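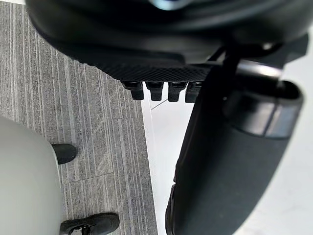
Greifer und schwarze Flasche im Versuchsraum von Nenard, Blick vom Handgelenk des Roboters nach unten

Über uns

Nenard ist ein kleines Unternehmen aus Grallstead, und wer uns zum ersten Mal besucht, wundert sich meistens darüber, dass bei uns so viel über Missgeschicke gesprochen wird. Wir prüfen Greifer und Roboterarme, bevor sie dort eingesetzt werden, wo Menschen dicht danebenstehen: in Packereien, in Apothekenlagern, in Lehrwerkstätten, neuerdings auch in zwei Großküchen. Gegründet wurde die Firma von Oldřich Havlíček, der vorher viele Jahre lang Verpackungsmaschinen gewartet hat und bis heute am liebsten selbst mit dem Schraubendreher unter der Abdeckung liegt (auch wenn er inzwischen eigentlich Angebote schreiben müsste).

Wie wir zu unserer Arbeitsweise gekommen sind, erzählen wir gern ausführlich, denn es ist keine Geschichte, auf die wir besonders stolz wären, und trotzdem gehört sie zu uns wie das Firmenschild an der Tür.

Der Februar mit der Flasche

In unserem zweiten Winter hatten wir den Auftrag, einen Greifer der Baureihe Ustano für ein Lager freizugeben. Er sollte Flaschen aufnehmen, anheben und wieder absetzen, 600 Mal hintereinander, ohne Eingriff. Das klingt langweilig, und das war es auch, jedenfalls bis zum Durchgang 394. Da öffnete sich der Greifer mitten in der Bewegung, die volle Flasche fiel herunter und traf einen Kollegen am Fuß. Er hatte Glück und kam mit einem kräftigen blauen Fleck davon, aber der Schreck saß uns allen noch wochenlang in den Knochen.

Unser erster Gedanke galt der Software, wie das eben so ist. Zwei Kollegen haben ganze Abende lang Protokolle gelesen und nichts gefunden, was auch nur entfernt nach einem Fehler aussah. Schuld war am Ende eine Steckverbindung am Handgelenk, die sich durch die ständige Drehung Stück für Stück gelockert hatte. Für einen winzigen Moment fehlte das Haltesignal, und die Steuerung verstand das als Erlaubnis zum Loslassen. Ein Stecker für ein paar Cent, und dazu eine Voreinstellung, die wir selbst hätten prüfen müssen und die wir schlicht übernommen hatten. Das haben wir dem Auftraggeber damals auch so geschrieben, auf einer ganzen Seite und ohne Umschweife, und er ist bis heute unser Kunde, worüber wir uns immer noch freuen!

Was wir seitdem anders machen

Jeder Greifer, der zu uns kommt, muss heute zuerst zeigen, was er tut, wenn ihm etwas fehlt: der Strom, das Signal, die Druckluft. Wir ziehen Stecker, während er hält. Bei Greifern für Flaschen und Dosen heißt die Vorgabe, dass die Finger bei jedem Ausfall geschlossen bleiben und sich nur von Hand lösen lassen. Nach jeweils 25 Durchgängen halten wir an und sehen uns die Verbindungen am Handgelenk an, nach 200 wird die Abdeckung abgenommen. Das kostet Zeit, und manchmal werden wir gefragt, ob es nicht auch schneller ginge. Es ginge schneller, aber nicht bei uns.

Ebenso wichtig ist uns der Abstand. Solange eine Last in der Luft ist, bleiben die Füße aus dem Bereich darunter, und wer näher heranmuss, ruft vorher laut »Halt« und wartet auf die Antwort. Diese Regel gilt für Praktikantinnen genauso wie für Oldřich, der sie schon mehr als einmal von einer Auszubildenden vorgehalten bekam und sich dafür jedes Mal artig bedankt hat.

Mit wem wir arbeiten

Das Ingenieurbüro Sandhu begleitet uns seit dem Vorfall als zweites Paar Augen. Dort liest man unsere Prüfberichte gegen, bevor sie das Haus verlassen, und schickt sie uns gelegentlich mit sehr vielen Anmerkungen zurück. Außerdem laden wir zweimal im Jahr Lehrwerkstätten aus der Umgebung ein, die bei uns einen Vormittag lang Fehler suchen dürfen, die wir vorher eingebaut haben. Kaffee und Kakao gibt es reichlich.

Wenn Ihnen selbst einmal ein Greifer etwas fallen gelassen hat und Sie nicht wissen, warum, dann rufen Sie uns gern an. Am besten erreichen Sie uns vormittags ab 9 Uhr, und bitte lassen Sie die Anlage bis dahin möglichst so stehen, wie sie ist.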